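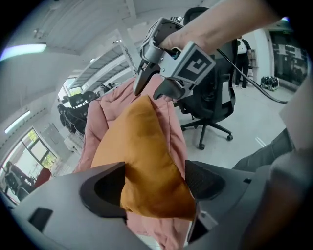
Bralley Puff Armchair in Dusty Pink, with the Emdale Square Cushion in Mustard
Reviewed 28 September 2023

I did not set out to own a pink chair. I set out to own a chair I could read in, for under $300, that would fit between a bookcase and a radiator and wouldn't look like it came from a dentist's waiting room. The Bralley Puff was $275 with delivery included and the gray one was out of stock until October. So now I own a pink chair.

I've spent enough evenings in it to have opinions, and the product page has very little to say beyond "cloud-like," so I'll try to fill in some of the gaps.

Delivery and setup

It arrives as one piece in a box the size of a small refrigerator. There are no legs to screw on and no little bag of hardware, and the instruction sheet is mostly a drawing of a happy family. The one instruction that matters is the one about leaving it alone for a day to fill out. I sat in it after twenty minutes and got what I deserved. It was like being held by someone who had second thoughts. By the next evening the arms had come up and the seat had some depth.

It does smell for a bit. Not terrible, sort of like a new shower curtain. Three days with a window open took care of it.

The color

Bralley calls this shade "Rosewater." I'd call it a dusty pink that has seen some things. In daylight it's calm and a little grayish, and at night under a warm bulb it goes full bubble gum. If you're on the fence about pink, look at it after dark before you throw out the packaging.

Comfort

Very good, with one asterisk. The seat is deep and soft, the whole thing is quilted and puffy, and there's nothing hard anywhere you're likely to put an elbow. The raised arms are the best part. They're wide enough for a paperback, face down, and high enough that you can lean sideways into one and stay there for 136 pages, which I have done.

The asterisk is the depth. If you're on the short side you get to choose between your back touching the back and your feet touching the floor. I'm average and I still slide. This is where the cushion comes in, and why I ended up spending more money.

The cushion

The Emdale Square is sold separately, naturally. I picked mustard on the theory that if you're going to have a pink chair you may as well commit.

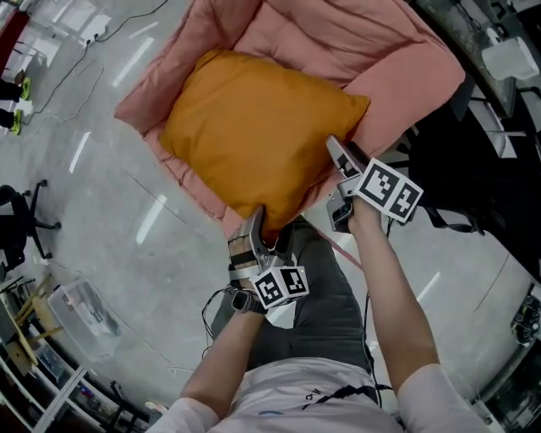
Against the pink it looks much better than it has any right to. Everyone who comes over assumes I planned it, and I've stopped correcting them. The corners are rounded, so it doesn't poke you in the kidney the way a stiff piped cushion will, and the cover is soft enough to wrinkle the minute you look at it. If you want a cushion that stands at attention with a karate chop in the top, keep shopping. This one slouches. It'll be straight when you leave the room and leaning on an armrest when you get back.

Behind the lower back, it fixes the depth problem almost completely. As something to sit on, no. I tried, and you come up too high for the arms to be any use.

Moving it around

Lighter than it looks, which is handy, but there is nothing to get hold of. You pinch a fold of the quilting and pull, and for a second you're only moving fabric, and then the rest of the chair catches up. On a smooth floor it slides without much fuss. On my rug I end up hugging it and shuffling backward. A strap on the back would have cost them two dollars.

Cleaning

The stitched channels collect crumbs. I own a Baltel hand vacuum with a crevice tool I had never once used, and it has finally found its purpose in life. Coffee came off the arm with a damp cloth and some bad language. The Bralley cover doesn't come off at all, so if you have small children or a large dog, think hard. The Emdale cover does come off, through a zipper on the bottom edge, and washed fine on cold. Getting it back on was a wrestling match I won on points.

Compared with

I also tried the Gu lounge chair in a store. It's firmer, better made, has an actual frame you can feel, and costs twice as much. If you want something that'll outlive you, get that one. I sat in it for ten minutes and kept thinking about being horizontal.

The listing for the Puff claims 3,000 happy customers. I'd put myself down as a mostly happy one.

Chair: 4 out of 5. Loses a point for the fixed cover and the missing strap.
Cushion: 4 out of 5. Buy it at the same time and save yourself the second shipping charge, which I paid.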